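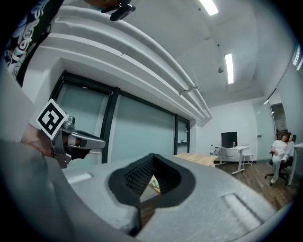
The woman who runs Dalisay, a small office-clearing outfit in Guvton, has a rule about desks. "One screen, one drink," she says. "After that you're opening a shop."

We met on a Sunday, in a plain room with white walls, white pipes running across the ceiling and a white desk against the back wall. She approves of white. "It shows everything. People hate it for a month and then they start wiping."

She came to the work by accident. Her last employer, a mail-order firm called Ornoter, moved offices and left her behind with the boxes, all 682 of them. It took her nine weeks. "There were 1,972 pens. I know because somebody asked me for a list. I gave them the list and they threw out the pens."

Does she ever throw out too much? A pause. "A lamp, once. It was an ugly lamp, but it was a lamp."

Her views on pipes are firmer than I expected. Leave them showing, she says, and paint them the color of the ceiling. She has boxed them in for clients before – and then gone back to cut the boxes open when something dripped. Frosted windows she will defend to anyone. "You get the daylight and you don't get the parking lot."

She is less patient with stools. "A stool is where a coat goes, then a bag, then a second coat. I'd allow one per room."

Her own desk, at home, is another matter. I asked to see it and she offered me coffee instead. When I asked again on my way out, she said she was waiting for a set of shelves from Atora, and that they were late.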